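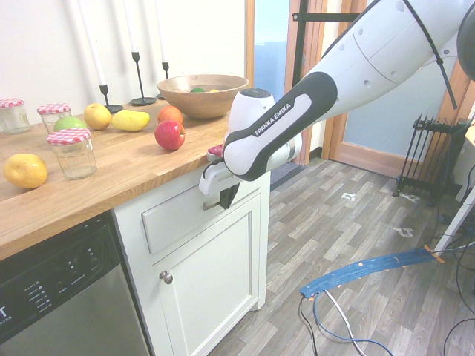 Jars and a green apple on the counter

Best protein snack for my dad after his walks?
posted by nurmi_k, February 2018

My dad is in his seventies and just joined a walking group over in Domness. He's doing great with it, but he comes home wiped out and then skips lunch! I don't want to nag him (I do nag him). What could he eat that takes no cooking?

stirkell_mom
Greek yogurt, hands down. My mother wouldn't touch it until I put honey in, and now she goes through 3 tubs a week.
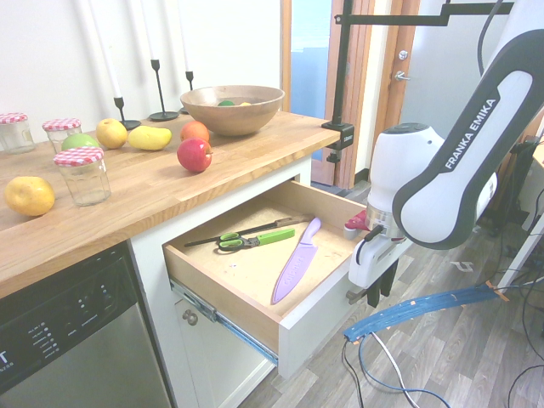
I'd also put some fruit with it, and half a peanut butter sandwich if he's still hungry. Mine likes hers at about 200 calories so she has room for supper. If he has kidney trouble, ask his doctor before you add a lot of protein.

kutoreo
eggs. boil a bunch ahead and leave them in the fridge, my uncle eats two standing up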